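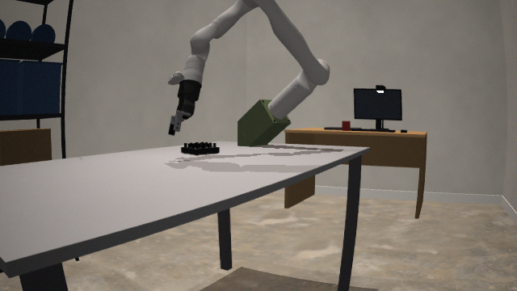

The Fledura practice room, in simulation: the arm over the long table, with the small pegged piece near the far edge.

FLEDURA: TEACHING BY HAND AND AT A DISTANCE

Members of the Skustosgate Institute will recall that the Fledura project was approved last spring to compare two ways of showing a robot arm what is wanted of it. In the first, a person takes hold of the arm and moves it through the task. In the second, the person sits at a desk and drives the arm with a hand controller. The project is run jointly with Vidham College, and its first period of work closed in November.

Dr Najwa Hattar, who leads the project, has asked that the following account be circulated to all departments, as several have enquired whether their own staff may take part.

The task

A single task was used throughout the period. The arm begins raised above the table. It is brought down to a small black piece with a low, flat base and short upright pegs on top, takes hold of it, lifts it clear and sets it down again on the open part of the table. The task was kept short on purpose. A demonstration that goes wrong can be dropped and repeated without much loss of time, and a new demonstrator can usually finish a first session before lunch.

Remote sessions were held in the simulated room, and sessions by hand were held on the arm in the Siddiqui Laboratory. The simulated room has the furniture one would find in an ordinary workroom, including a wooden desk with a monitor and a shelving unit with bins. Irfan Khattak, who built it, chose to keep these items in place although the arm has no business with them. A learning system trained against bare walls, he notes in his report, may be thrown by the first desk it meets.

What was collected

The project now holds 306 complete demonstrations. Each was checked by a second person before being accepted. Demonstrations in which the gripper struck the table, or in which the piece was let go too early, were put in a separate folder and will be used later to study how people recover from a mistake.

Saqib Tanoli, who supervised the sessions, reports a clear difference in manner between the two methods. People guiding the arm by hand moved it in wide, easy curves and seldom stopped. People driving it remotely worked in short moves with pauses between them, mostly while they judged how high the fingertip stood above the table. Many of them came to rely on the arm's shadow for this. When the shadow was switched off for one afternoon, the pauses grew longer and two demonstrators asked for it to be put back.

The pauses matter. A system that learns by copying will copy a pause as readily as a movement, and early trials produced an arm that came down part of the way and then waited. Mr Tanoli's group has since trimmed the longer pauses from the remote sessions before training. The untrimmed recordings have been kept, and any member wishing to work from them may apply to Dr Hattar.

Guiding by hand brought a trouble of its own. Demonstrators tended to stand close to the arm, and their way of standing shaped the path. Left-handed demonstrators brought the gripper in from the other side, and the trained system did poorly when paths of both kinds were mixed without a label. The side of approach is now written down for every session.

Guidance for demonstrators

Hannelore Thaler of Vidham College has prepared a short guide, which replaces the sheet handed out in the spring. The main points are given below.

Move the arm to its raised starting position before recording begins.

Bring the gripper above the piece first, then lower it. Do not come in along the table.

If you lose your place, stop the recording and start again. Please do not correct a poor grasp halfway through unless the session is marked as a recovery session.

Keep the same speed from start to finish as far as you can. A slow demonstration is quite acceptable.

In remote sessions, you may change your viewpoint before recording but not during it.

Write your initials, the method used and the side of approach on the session sheet.

Take a break after 4 demonstrations in a row when guiding by hand. The arm is balanced, but the wrist is tiring to turn.

Next steps

The second period will add tasks in which the piece is placed in different parts of the table and turned to different angles. The project hopes to reach 700 demonstrations in all, with the hand and remote methods equally represented. Przemysław Marciniak joins from Vidham College to look after the comparison between the simulated room and the laboratory, where small differences in grip have so far proved the hardest thing to match.

Sessions will be held each Wednesday, starting at 10 am. No earlier experience is required, and staff from the library and the administrative offices are warmly invited. Those who took part in the first period may return, but are asked to read the new guide first, as the rule on mid-session corrections has changed. Names should be left with the Siddiqui Laboratory office. Heads of department are asked to release staff for a full morning where duties allow.

A fuller report, with the session figures for each method, will be placed in the Institute library when the checking of the recovery folder has been finished.

Shares: 17 | Comments: 4

Comments

R. Oakden
I did two mornings of the remote sessions and can confirm the point about the shadow. I stopped looking at the gripper altogether by the end. Is the new guide available on paper?

Siddiqui Laboratory office
Paper copies are on the shelf by the door. Please return the old sheet if you still have it.

M. Pryce, Library
Could an afternoon session be considered? The enquiry desk cannot spare anyone before noon on a Wednesday, though three of us would like to come.

Left-handed in Accounts
Pleased to learn that I was a finding. Will the second period try the same person with each hand?

Skustosgate Institute Newsletter | Contact: the Newsletter Office, Skustosgate Institute | © Skustosgate Institute. All rights reserved. | Back to top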